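五、第一次把鸟放进笼子之前要做的事

前面几节讲的是装笼子和挂站杆,到这里笼子应该已经立在墙边了。我写这份说明的时候,家里这只玄凤鹦鹉正站在椅背上啃我的橡皮,所以有些段落写得急,大家多包涵(它叫哈达德,Haddad,名字是 Orla Geraghty 起的,我至今不知道为什么)。

这一节只讲三件事:摆位置、装自动喂食器、让鸟自己走进去。别一口气做完,分两天比较舒服。

5.1 摆位置

1. 笼子至少有一面靠墙。四面都空的话,鸟会一直转头看,晚上也睡不踏实。

2. 站杆的高度差不多到你的胸口。我一开始放在地上,哈达德整整一个下午缩在角落,我心疼得不行,赶紧搬了张矮柜来垫。

3. 离厨房远一点。不粘锅干烧的烟对鸟非常危险,这条没有商量余地。

4. 窗边可以,但要留一半阴影,让它自己挑地方待。

注意:笼子下面的轮子一定要锁上。我那只笼子有两个带刹车的轮子,忘了踩,半夜它扑腾一下,整个笼子滑出去一截,人和鸟都吓醒了!

5.2 装喂食器

我用的是 Lateleck 的定时喂食器,挂在笼门旁边。别的牌子步骤大同小异,对着自己的说明书看就行。

1. 先把料斗、底盘和食盘拆开,用温水洗,晾干。一定要干透,谷子沾了潮气很快就结块。

2. 把挂钩从笼子里面穿出去,外面拧上螺母。手拧紧就够了,别上钳子,我就是这样拧裂了一个。

3. 扣上底盘,听到“咔”一声。没听到就是没扣到位,拿下来重来。

4. 电源线走笼子外侧,用线夹固定,离栏杆至少一拳远。鹦鹉的嘴什么都想试试,线是它们的最爱。

5. 装半斗粮,按一次手动出粮,看看食盘里有没有东西掉下来。

6. 设时间。我设的是早晚各一次,每天一共 18 克,是 Kai-wen Chou 帮我按体重算的。你家的鸟吃多少,请问兽医,别抄我的。

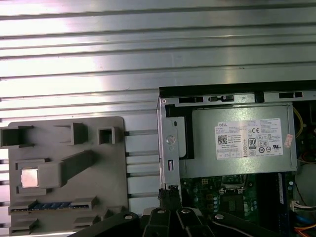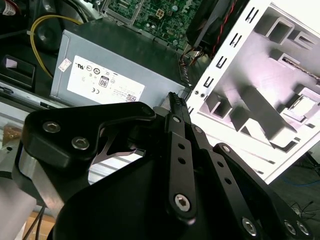
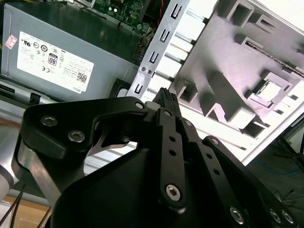 7. 头一个星期不要完全靠它。每天照样看一眼食盘,把空壳吹掉。谷壳堆在上面看起来像满的,底下可能一粒都没有,我就被骗过一回。

8. 水不要用自动的,至少刚开始不要。每天换,天热换两次。

警告:喂食器通着电的时候不要伸手到料斗里掏东西。卡粮了先拔插头,再拆。我知道你会觉得就掏一下没关系,我也这么想过,指甲现在还是歪的。

5.3 让鸟自己走进去

这一段我最想讲,因为当初做错得最彻底。我第一天直接用毛巾把它裹住塞进去,后来它一看到毛巾就尖叫,连我擦脸都要躲到浴室里关上门擦。

1. 把笼门打开,用夹子固定住,别让它自己弹回来。

2. 在门口的站杆上放一小截小米穗,人退开,坐下来做自己的事。看书、叠衣服都行,就是别盯着它看。

3. 它走到门口就轻声夸一句。不要伸手!这时候一伸手,前面全白费。

4. 第二次把小米穗往里挪一点。每次只挪一点点,它不肯走就退回上一个位置。

5. 等它整只进去吃了,门还是开着。让它自己出来,想进想出都随它。

6. 反复几天,挑一次它吃得正香的时候,慢慢把门合上,一会儿就打开。以后再慢慢拉长。

哈达德从到家到肯关着门过夜,拖到了五月。Dagmar Machala 家的虎皮鹦鹉一个下午就搞定了,所以真的看性格,别拿来比,比了只会生气(我气了好几天)。

注意:如果鸟张着嘴喘、翅膀往外撑、羽毛贴得很紧,那就是太紧张了,当天到此为止。把灯调暗,离开房间,让它缓一缓。

5.4 夜里

1. 盖布只盖三面,留一面通气。

2. 玄凤容易夜惊,黑漆漆的时候突然乱撞。我在墙角插了一盏很暗的小夜灯,之后次数少了很多。

3. 真的撞起来了,先开灯,再说话,声音放低。不要去抓它。

4. 等它站稳了,检查翅膀和脚有没有出血。出血用干净纱布轻轻按住,止不住马上去找看鸟的兽医。电话最好提前抄好贴在笼子旁边,不是每家宠物医院都看鸟的,我半夜打过一圈才知道。

玩具和洗澡盆怎么装放在第六节。洗澡盆先别急着挂,等它在笼子里吃睡都正常了再说。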